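Grirnmont pauses Kida hand grippers after latch fault

Grirnmont, June 16, 2021 - Hi, I run the small team behind Kida, our hand-held gripper for recording household chores, and I have some not-so-great news to share. We're pausing all Kida sessions while we fix a fault in the finger latch.

In April, 3 units let their fingers snap shut after the operator had already released the trigger. One person got a pinched fingertip (sore, no broken skin, back at work the next morning!). We pulled those units right away and went through the logs for the other 471 we have out in homes.
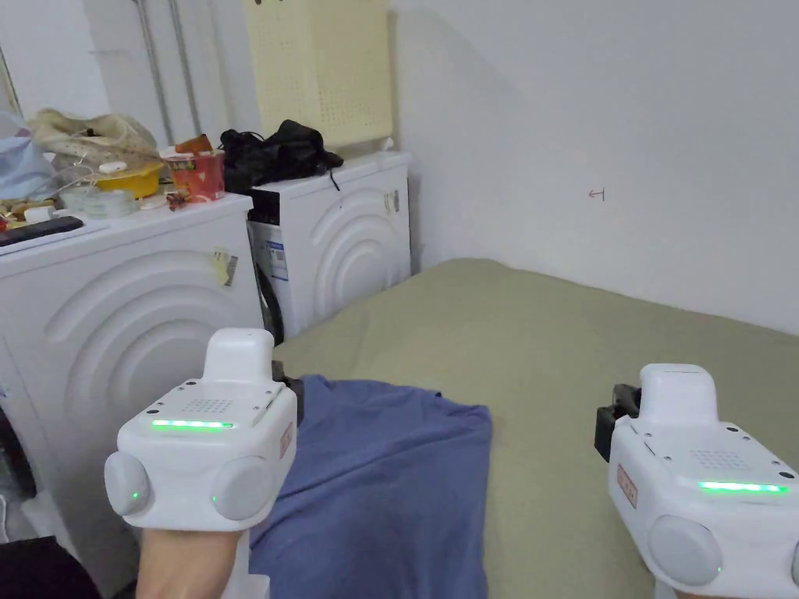
Folding clothes is where the fault likes to show up, and I think I know why. You squeeze and let go all day long, up to 1,000 times in a long session, and a little spring inside the latch gets tired way sooner than we planned for. Our bench test used stiff plastic blocks, so we missed it. That one's on me.

The new spring comes from our parts supplier, Tetteh, and we're swapping it into every unit for free. It should take 6 weeks. If you have a pair at home, please switch both off, leave the batteries out and wait for the return box. Don't open the latch cover yourself, even if you're handy (I know some of you are!).

Sessions booked through our Wisia office will be moved to new dates, and canceled hours will be paid in full. Questions about a booking or a return box can go straight to the Wisia support desk.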